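Kids' Corner > Paper, Print & Parties
3 min read

How does a party invitation get its bumpy letters?

Run your finger over a really fancy invitation. Feel that? The words stick up. Here's how it's done - quick version.
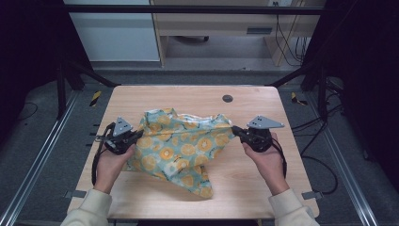
Bao's little cousin Khải Tô wrote in to ask whether the printer just puts on heaps and heaps of ink until it piles up. Good guess, Khải. Sort of right for one kind, wrong for the others.

There's a few ways to do it.

Way one: the powder trick

Proper name is thermography. Long word. "Thermo" means heat, "graphy" means writing. Heat writing!

First the words get printed in slow-drying ink. Then, while it's still sticky, a fine powder gets shaken over the whole card. Powder sticks to the ink. Doesn't stick to the dry paper, so the extra gets sucked or tapped off. Then the card goes under a heater. The powder melts, goes puffy and shiny, and when it cools down it's hard. Bumpy letters, done.

Turn the card over. Back is flat? Could be thermography.

Way two: engraving

Much older. Slower. Costs more.

Somebody cuts the words into a metal plate, backwards. Why backwards? Because printing flips everything, same as a mirror. Ink goes into the cuts, the top of the plate gets wiped clean, and then the paper is pressed down really, really hard. So hard the paper gets pushed into the cuts and picks up the ink.

Turn that one over and you can often feel little dents behind the letters. Printers call that the bruise. (Great word. Doesn't hurt the paper.)

Way three: letterpress

This one goes the other way. The letters stand up on the block, like a rubber stamp, and they get ink on top. Press them into thick soft paper and the words sink IN. Your finger goes down instead of up.

Old letterpress printers picked every letter out of a tray by hand, one at a time. Imagine doing your whole name and adress, and your street, and what time the party starts. And spotting your spelling mistakes backwards.

Way four: embossing

No ink needed at all! Two plates, one with a raised shape and one with a matching hollow. Paper goes in the middle. Squash. Now theres a raised star or a leaf or your initials, same colour as the card. Blind embossing, it's called, if there's no ink.

Try it at home

You'll need:
- thick card (a cereal box is good)
- plain paper, not too thick
- scissors
- a teaspoon

Cut a simple shape out of the card. Heart, star, whatever. Glue it to another bit of card and let it dry. Put your paper on top and hold it still. Rub gently round the edges of the shape with the back of the spoon - gently, or it rips. Lift the paper off and have a look.

Want to do letters? Glue them down backwards, then look at the side you didn't rub. Bao Chu says do an easy one first, like A or O, which look the same either way round. Then try an R and see what happens.

Make 2 for practice before you do 20 for your friends. Your hand will get sore.

Words to know

Plate: the flat metal piece that carries the words or picture.
Blind: pressed with no ink.
Bruise: the dent on the back of an engraved card.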